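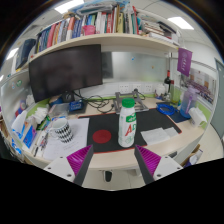
Slide 3: Gripper and bottle, at the desk.

Good afternoon. I speak for our student project, Stistero. Please forgive my accent, and stop me if I go too fast.

(Wait until Rawiri has changed the slide.)

Our task was simple to say: pick up a bottle from a normal desk, with all the normal things left on it. We hold the gripper by hand and record each attempt. The two fingers have a dark strip for contact and a magenta wedge with ribs behind it. The bottle has a green cap and stands near the front of the desk.

(Pass the spare wedge to the first row.)

By April 12, 2025 we had 300 recordings. Lorraine checked all of them and kept 210. The most common fault was closing the fingers too early – I did this myself many times.

Then the second round. Bevan will explain the training, so I say only that the mug was more difficult for us than the bottle. The handle must be considered.

(If someone asks about cost, give the question to Ayman.)

Next slide: the table of results.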